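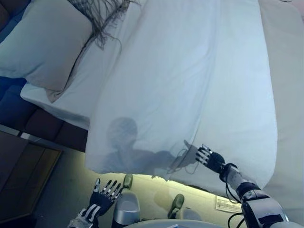
3.2 Dose constraints and work planning

How far ahead of an outage should individual dose constraints be set? Early enough that the work order can still be changed, which at the sites studied meant before the scaffold and shielding requests were closed.

The timing matters for a practical reason. Once scaffolding has been ordered and contractors have been assigned to shifts, the main options left to the radiation protection group are to shorten stay times or to add workers. The first can lead to rushed tasks and repeat entries, and the second spreads the collective dose without reducing it. Of the 251 work packages reviewed, those with a constraint agreed before closure of the shielding requests were more often revised on technical grounds, for example by moving a valve inspection until after a system had been flushed and refilled.

Work packages came from four sites, listed under the operator names used in the planning records: Flirkov, Mivix, Son and Gretent. Each package was read against the dose estimate, the permit issued to the crew and the record from the electronic dosimeters. Packages with no dosimeter record were kept in the set for the planning analysis but left out of any comparison of estimated and received dose. Site practice differed in the unit of planning. Flirkov and Son wrote one estimate for each task, while Mivix and Gretent wrote one for each room and divided it among the tasks by expected hours. The room-based method was quicker to prepare – the planners at both sites said so in interviews – but it hid the effect of local hot spots on short jobs.

Figure 4 gives the ratio of received to estimated collective dose by site and by type of task. Insulation removal and scaffold work show the widest spread. In both cases the estimate was usually taken from the previous outage with no correction for changes in the source term or for the experience of the crew. Welding and valve work were closer to their estimates, and here the planners had normally met the crew leader and walked through the steps before the permit was written.

The use of constraints during the work itself was less consistent. At Son, a job was stopped for review when its running total reached nearly half of the constraint and less than half of the work was done. Flirkov used a similar rule, but applied it at the end of the shift only. At the other two sites the running total was reported to the outage meeting with no fixed point for action, and the decision to review a job was left to the shift supervisor. Late reviews were common under this arrangement, and several were entered in the log after the crew had left the area.

Contractor staff present a separate difficulty. A worker who moves between sites in one season may be well within the constraint at each of them and still receive a total dose that none of the operators planned for. Two of the sites asked for the worker's dose to date before issuing a permit, and used it to lower the individual constraint where needed. The remaining two checked it against the legal limit alone. This meets the regulation, but it treats the limit as a planning value, a practice discouraged in the guidance documents at all of the sites.

Some limits of the data should be noted. The estimates were prepared by different planners with different habits of rounding, and the margin added for unplanned work was stated in the package at Gretent only. Elsewhere it had to be inferred from the worksheets – a step that was not possible for the older packages, where only the final figure was kept. Neutron dose was outside the scope of the review. Extremity dose was recorded for valve work and is treated in the next section, together with the results from the finger dosimeters.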